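Home Stories Rooms Workbench Letters About

A place for the hubcap: an afternoon with Aurélien Jacquet

Aurélien Jacquet has been putting other people's storerooms in order since 2000, and he still gets a little excited when somebody opens a door onto a room full of things with nowhere to go. "I like it when they apologize," he told me, pouring coffee from a flask he had carried all the way up from the car. "They say, oh, you must have seen worse, and I say yes, many times, and then we both relax and start looking in the boxes."

We met in September at 1761 Poulain Street in Tullport, where a small outfit called Walon keeps the room he has been working on. It is a plain sort of room with dark gray carpet, the hard-wearing office kind, and when you walk in, the first thing that catches your eye is the blue shelving, which is very blue indeed. I asked whether he had picked the color, and he laughed for quite a while.

"No, no, it was already here! But I would have picked it. People always want gray shelves or white shelves, and then you put a gray thing on a gray shelf and it's gone for six weeks. With the blue you see everything. And I love the green crates against it. It looks like a toy shop, and people are kinder to a room that looks like a toy shop."

He grew up, he says, in a house where his grandmother kept string in a drawer labeled for string, and spoons in the drawer under it, and where a borrowed screwdriver had to be back by supper. He took this for the ordinary way of living until he shared his first apartment. After school he spent some years in a car parts store called Fillau, working the back counter, and it was there that he came around to the idea that has kept him employed ever since: a thing should sit where a tired person would put it down.

"You have to think about the end of the day," he said. "In the morning everyone is wonderful. Everyone walks the extra ten steps. But at five o'clock you have something heavy in your hands and your coat is half on, and you'll set it on whatever is flat and close. So I go and stand in the doorway at five o'clock and I look for what is flat and close, and that's where I start."

At Walon he started with the bottom shelves. He wanted the crates down low, near the floor, where they could be pulled out without anyone reaching over their head, and he wanted the wide shelf above left open for whatever was being worked on or had just come in. There were 40 crates to sort through when he arrived, he told me, and he emptied every one of them onto a sheet before he would let a single thing go back.

I wondered about the sheet, and he was glad to be asked. An old bedsheet is the best tool he owns, he said. You tip the crate out, you sit on the floor with it (he is a great believer in sitting on the floor), and you let your hands go through the pile without making any decisions for a minute or two. Wires find the other wires. Small metal things drift to one side. "By the time you begin to think, half the work is done. My knees don't agree with me anymore, but I tell them it's only for an hour."

And then there is the tape. He puts down yellow tape on the floor wherever he thinks something ought to live for a while, and he lives with it, and then he very often pulls it up and puts it somewhere else. It's cheap and it's easy to change your mind about, and he finds that people will respect a line on the floor long after they have stopped reading the sign on the wall.

"I'm not neat with it, you'll notice," he said, and he tugged at a loose end with his shoe. "I tear it with my teeth. A square doesn't have to be square. It has to say, keep this bit of carpet free, or, put the big thing down here. When we're sure, then I'll do it again with a ruler, maybe. I have been meaning to do it with a ruler in several towns."

We talked about labels, on which he has strong feelings. Every crate should have a spot on the front for one, facing out, and the writing should be big and done by the person who'll be looking for the thing. He won't write them himself. He once labeled a whole cellar in his own handwriting, which is small and leans backward, and the owner telephoned him every evening for a month to have it read out to her.

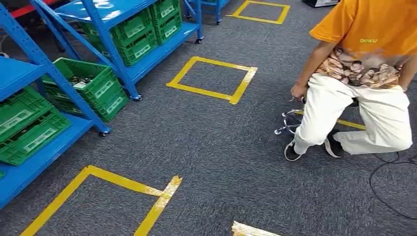
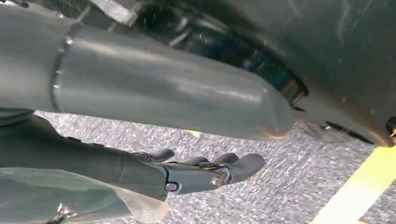
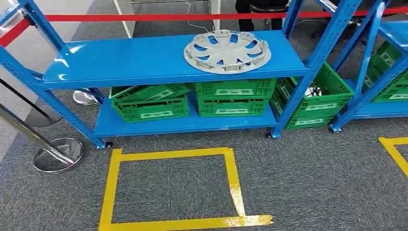 STORAGE AND SHELVING

On the subject of crates that won't sit straight, he is more forgiving than I expected. One of the green ones on the lower shelf was perched at a slant on top of its neighbor, and I confess I had been itching to push it level the whole time we were talking. Aurélien let it be. A crooked crate tells him that somebody has been into it, he said, and if it's crooked every time he visits, then he'll move it to a better spot, and if it never is, he'll ask whether they need it at all.

He is fond of the casters too. He likes a shelf that can be rolled out so you can sweep behind it, and he likes being able to try a room three ways in one afternoon.

As for the hubcap, it had the top shelf, over toward the right, lying face up. I asked him what crate it belonged in. He looked at it with real affection.

"It's too wide for a crate. There is always one thing that's too wide. At Fillau it was a hubcap as well, can you believe it? So you give it the good shelf and you say, that's the hubcap's shelf, and everybody remembers. I could ask anyone in this building where the hubcap is and they would tell me."

He finished his coffee, screwed the cup back on the flask, and went to see whether there was any more tape in the car.

More from Rooms
The sewing room with two doors
What we keep under the stairs
Letters: your worst drawer, continued
A pantry for a very tall family
Pegboard, and when to stop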